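**Session 6 handout: the drive caddy fault** (read before Friday lab, bring a pen)

Notes typed up in a rush from my own scribbles, so shout if something doesn't make sense. DN

Last time we finished on normal running: pick part from tray, carry over, fit into the tower, let go, back off. Today is what happens when one of those steps goes wrong and the machine carries on regardless. Case is from the Trendolstead bench, October. PC rebuild cell, one arm doing the handling, tray of parts next to an open desktop tower. Parts = processor, memory module, hard drive in its caddy.

Short version: arm took the drive, grip was off-centre, caddy turned in the fingers on the way across, arm tried to fit it anyway. Pushed. Kept pushing. Stopped on the force limit after 14 seconds.

No one hurt. One bent caddy rail, one scrapped drive. But read on, the hurt bit is luck.

## What the arm "knew"

Three sources only:

- finger width (how far closed)
- force at the wrist
- wrist camera

Finger width said "closed on something". That was true! It *was* closed on something. The check in the program was: width greater than zero, carry on. So a caddy held by one corner passes, a caddy held square passes, a folded glove passes. Width check tells you there is a thing. Doesn't tell you which thing or which way round.

Wrist camera is the one people always expect to save them. Look at how much the fingers and the part itself take up when you are right down at the tray.
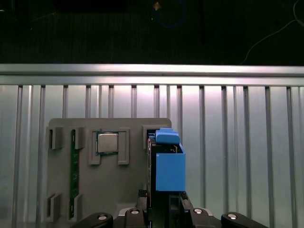
So the camera check was run at the hover position, before closing, when the view was good, and never again after. By the time the caddy turned, the program had stopped looking. Please underline that. The check was fine, the *timing* of the check was wrong.

Force: limit was set at 46 newtons. Why 46? Asked Damián Navarrete, who wrote the first version of the cell program. Answer: memory modules need a firm push to seat, and the limit was set once for the whole job and left. Fair enough for memory. For a drive sliding into a cage you'd want a good deal less, and you'd want it to drop as soon as the part stops moving.

## Order of events

Taken from the log, times left out except where they matter.

1. Arm goes to hover over tray. Camera check, pass.
2. Fingers close. Width check, pass.
3. Lift. Small jump on the wrist force trace. Ignored (no rule for it).
4. Travel to tower. Second small jump. Also ignored. This is most likely the turn.
5. Down to the drive cage. Contact sooner than expected, well above the fitting height.
6. Program reads early contact as "tight fit" and goes into its push routine.
7. Push, back off, push. Retry count set to 2.
8. Force limit. Stop. Light goes red.
9. Operator reaches in to take the drive out. **Fingers still powered.**

Step 9 is why this is a safety session and not just a debugging one.

## The reach-in

The force stop was a *program* stop. Arm holds position, drives stay live, fingers stay closed at set grip. It is not the same as the emergency stop and not the same as the guard stop. From where you stand they look identical: arm not moving, red light on.

Operator thought red = safe. Had been told in the induction "red means stopped". Well yes, stopped. Stopped isn't the same as dead. When the drive came free of the cage the wrist force fell away, the program took that as the fault clearing, and the arm rose to its retry height with a hand next to it. Moved a hand's width or so. Operator got clear.

Auto-clear on a force fault should never have been there. Kastus (they look after the cell) took it out the same afternoon.

Write out, in your own words, the difference between:

- program stop
- guard stop
- emergency stop

We'll go round the room. If you can't say what stays powered in each one you don't go near the bench.

## Grip, and where it goes wrong

Caddy is a smooth plastic thing with a heavy drive in it. Hold it high up and the weight hangs below the fingers, good, wants to stay hanging. Hold it off to one side and the weight is trying to swing round the grip the whole time. A quick start or a quick stop in the travel does the rest.

Tray helps up to a point. Posts and slots keep the part standing the same way each time, so the arm can go to a taught position. But a slot with play in it lets the part lean, and a leaning part is a part that isn't where you taught it. At Trendolstead the slot had been opened out with a file after a batch of caddies came up tight. No note made anywhere. Núñez's rule from session 2 applies: change the tray, reteach the pick. 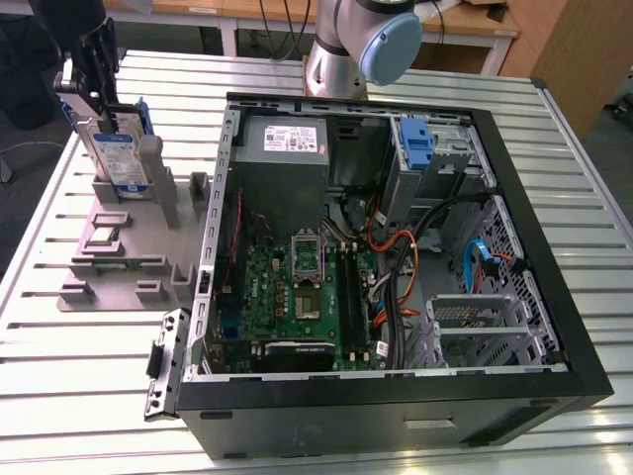
*Fig. 2. Drive and caddy upright in the tray, gripper on from above. Tower on its side, panel off.*

Things to ask at this point in the pick, before any travel:

- has the part leaned as the fingers closed?
- does the finger width match *this* part, not just any part?
- is there a clear way up past the tall post?
- where will the cables be when we get to the other end?

Cables. Not the cause this time but the Fledwood cell had a stop from a data cable lying across the cage mouth, and on the trace it looks nearly the same as ours: early contact, push, retry, stop. So don't assume. Go and look, with the thing properly off.

## What was changed

- Width check now has a low and a high value for each part
- Second camera look after the lift, arm held still, part against a plain bit of bench
- Force limit set per part. Drive much lower than memory
- Early contact = stop and call, no push routine for the drive at all
- No auto-clear on any force fault
- Separate amber light for "stopped but live"
- Tray slot reprinted, pick retaught

Still open: speed. Some of us think the travel should be slowed down when carrying a drive, some say the new lift check makes it pointless. No agreement when I typed this. I'm in the slow camp.

## For Friday

Work in 2s. Each pair gets the force trace on paper.

a) Mark the first point where a person watching the trace would have been worried. Then the first point where the *program* was worried. Measure the gap.

b) Write one rule, plain English, that would have stopped the arm at step 3 or 4. Then think of a perfectly good pick that your rule would stop by mistake. There will be one, keep looking.

c) Rewrite the induction line "red means stopped". One sentence, has to fit on the sticker by the guard door.

d) The tray slot was filed out and not recorded. Where should it of been written down, and who would have read it?

Hand in b and c only. Keep a, you'll need it for the next session when we do trace reading properley.

Closed shoes, hair tied back, no lanyards at the bench. Door's locked at ten past.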